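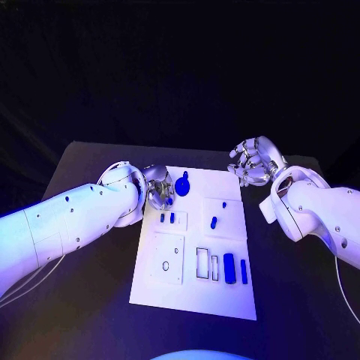 4.2 Changes in the sorting and fitting work

The kitting bench at the Lorness plant was, before the automation, a job for three persons per shift. The operator had to pick small parts, turn them in the fingers and put each into its proper place on a fixture, and the same movement was repeated for many hours. In our interviews this movement was named more often than any other as the reason for pain in the thumb and the wrist. The two-armed cell which Nedness supplied to the plant works with the same kind of material: blue pegs and cylinders, and a white board on which the places for some of them are outlined in black. Several operators told us that they recognized their own work in the cell at once, and that this made the first weeks harder for them. One of them, with long experience at the bench, described it as watching a new colleague who is very slow and never asks for help.

The operators were not moved away from the bench. Their task was changed to preparing the boards, following the cell from the side and taking over when a part is missed or falls. In the plant this new role is called "board tender". It has the same pay grade as the former one, which was a point of disagreement between the union local and the management until March. The tenders argued that they now need to judge if a grip will hold or not, and that such judgement was never part of the old grade. We agree with them that the classification did not follow the real content of the labour. 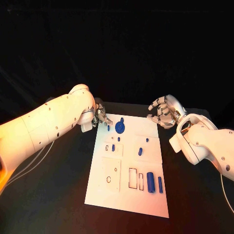
Figure 3. Two-armed cell with the fitting board, Lorness plant. Photo: Grímsdóttir project.

Both hands in Figure 3 are over the upper part of the board, and the outlined places at the lower right are still empty. Moments of this kind were discussed a lot in the interviews. A tender who sees the hand close to a small peg has to decide whether to wait or to stop the cell, and the rules written by the supplier give no answer on it. During the observation period we recorded 1415 fitting cycles, and in 271 of them a tender put a hand on the stop button without pressing it. We understand this as a form of hidden work. It does not appear in the shift report, but the tenders described it as more tiring than the stops themselves.

The physical load was reduced according to all the tenders we interviewed. The social side of the job is less favourable. At the old bench the colleagues sat facing each other and could talk, while a tender stands alone at the cell for up to 30 minutes before the change of place. The Holesel plant, where the same cell was installed later, has kept two tenders together at each cell, and the comparison between the two sites is presented in Section 4.3.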